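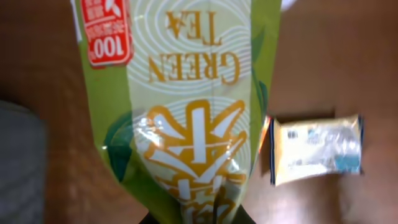
Venla Kinnunen has spent most of the winter at a table at Pondetti, picking up groceries with a robot arm she steers by hand. Each pickup is saved as one example, and the learning system trains on the lot.

"Bags are the hard part," she says. "A box stays a box. A tea bag pack with shiny film gives you glare, and the shape changes when you squeeze it."

The first batch, in November, had 300 examples. She threw out 99. Most were too tidy – every package face up and square to the arm. Now she and Dario Melis turn things upside down and leave a second item nearby.

"People don't put their shopping down straight," Melis says.

They aim for 600 usable examples per kind of package. A session lasts two hours, with a change of operator halfway, as tired hands get jerky and the system copies that too.

Kinnunen keeps notes on failed grasps in a separate folder. She hasn't decided whether to train on them. "Dario wants them in. I'd like to see the snack packets done first."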